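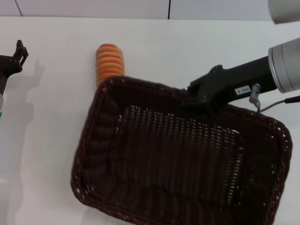

The long road to a crossing at Dimska

Sep 22, 2022

The bridge at Dimska has been shut for 13 years. Grass has come up through the expansion joints, and the lamp posts on the eastern half have lost their glass. A concrete block sits across each end. Beyond each block is a hut with a stove, a telephone and a border guard, and the two guards can see one another's washing.

In August the delegations from either side of the river agreed that the bridge should open again, on foot only, for residents holding a pass. The text they signed runs to ten pages. Most of it concerns opening hours, luggage, medicines and livestock. It says nothing on where the border lies, and both governments have been careful to point this out at home.

The talks were held in Merkitcombe, a market town in the west of England with no connection to either country. They were paid for by the Brundencombe Trust, which funds small mediation projects and had a conference house standing free. Delegates slept on the upper floors and met in what used to be the dining room. Meals were taken together from the second week onwards. Before that the western side ate at half past twelve and the eastern side at two.

Bogdan Wróbel chaired the sessions. He is a retired customs lawyer and had worked on rail freight disputes before he was asked to take on this one. Both sides accepted him quickly, partly on account of his trade. A former ambassador would have suggested that recognition was on the table. A customs lawyer suggested paperwork.

"They wanted to know if I had ever written about the war," he says. "I had not. I had written a good deal about sealed wagons."

What the villages wanted

There are farms on the west bank whose orchards are on the east bank. There are families who have buried parents without being able to attend. The hospital for the whole valley is on the eastern side, two kilometres from the river, and people from the western villages now travel most of a day over the northern pass to reach one of their own. In winter the pass closes and they do without.

Petitions have gone to both capitals since the first year. The latest, handed in last winter, asked for three things: a daily crossing for patients, a crossing on the main religious holidays, and access to the orchards at harvest. It made no mention of sovereignty either, and several people involved in the talks say this is where the idea of leaving it out first came from.

The governments had tried before. One round broke up over the seating. Another got as far as a draft, which leaked, and each side's newspapers printed the paragraph that looked worst for their own ministers. After that there was no contact at all apart from the telephone between the two huts, which was used to report stray cattle and, once, a fire.

The stamp

The hardest question in Merkitcombe was the stamp. If a guard stamps a passport, he is saying that the holder has entered a country. The eastern side insisted on stamps. The western side would not allow its people to carry one, and would not apply one of its own, as its official position is that both banks are the same territory.

Nine days went on this. Proposals included a stamp with no words, a stamp on a loose sheet, and a stamp applied by a third party. The last was dropped once it became clear that no third party wished to stand in a hut at Dimska through the winter.

The answer came from a document known to specialists as the Krishnan paper, a study of local crossing arrangements that had been in circulation for some years without attracting much notice. It describes a register kept in duplicate. Each side writes down the number of the pass and the time, and at the end of the day the books are compared. Nothing is marked in anyone's passport. Each government may call the register whatever it likes in its own language, and the Dimska agreement uses two different words for it, neither of which translates the other.

Wróbel had copies of the paper printed and left them on the sideboard by the coffee. He did not introduce it. It was raised by a junior member of the eastern delegation the following afternoon, and by the evening both sides were arguing over the width of the columns.

Who gets across

The first stage allows 200 passes a day, split equally between the banks. Patients with a hospital letter are outside the quota. Those over seventy may bring one companion. Vehicles are not covered, so anyone who cannot walk will have to be pushed or carried across the span, and the text leaves it to the two health services to arrange this.

There are complaints already. The orchard owners say a pass valid for daylight hours is of little use when picking begins before dawn. Traders are excluded, and the luggage limit has been set low enough to keep them that way. On the eastern side an association of displaced families has called the agreement a way of making the closure permanent, and has asked its members not to apply.

Opposition parties in both parliaments have said much the same as each other. Neither agreement text nor annex needs a vote, as it was signed at the level of regional administrations, another point that took up several mornings.

Engineers have been on the bridge to check the deck. They found two bearings that need replacing before winter and recommended a handrail on the upstream side. The cost is to be shared. The invoice will be made out twice.

No opening date has been published. The guards have been told to expect a longer shift, and a second stove has been ordered for the western hut. The concrete blocks will stay where they are for the present, with a gap cut through each one wide enough for a wheelchair.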